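Grikwood Residents Forum – Events and Catering
Topic: Wrapped candies for the May reception 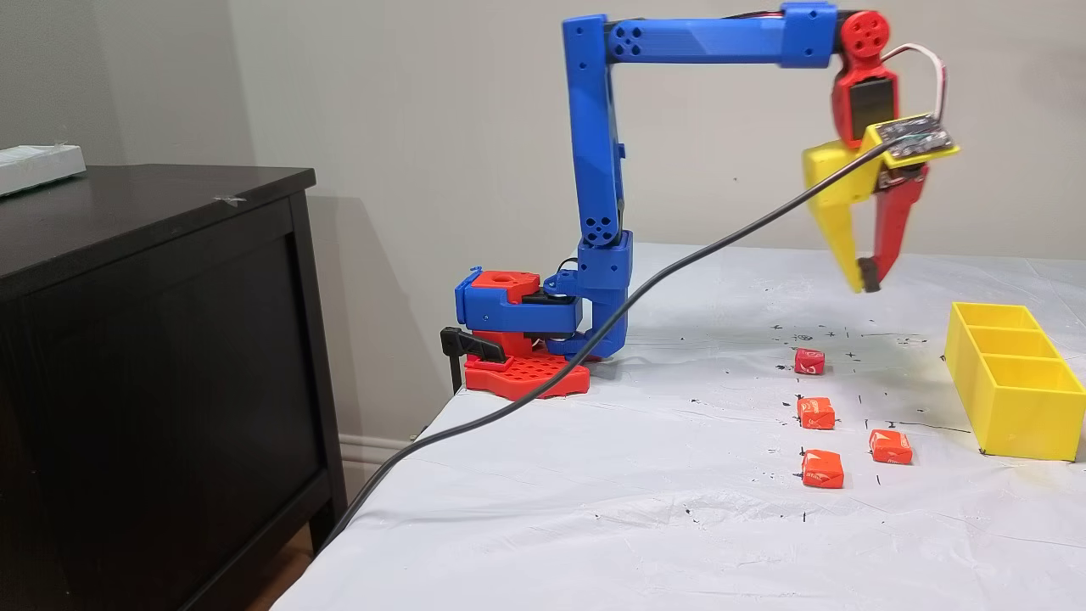

Orange-red wrapped candies on the white sheet.

cdoolan
Members are asked to comment on the table setting. The proposal is a plain white sheet and about 12 candies per table, set out directly on the cloth.

K_Ruddock
I do not support this. Candies placed on the cloth look scattered. A shallow dish would be more suitable.

tse_hall
Dishes were used at Clurkgate and guests had to reach across for them. I favor the cloth – the color shows well against white.

K_Ruddock
Then I would request 2 dishes per table.

cdoolan
Noted. Replies will be accepted until noon.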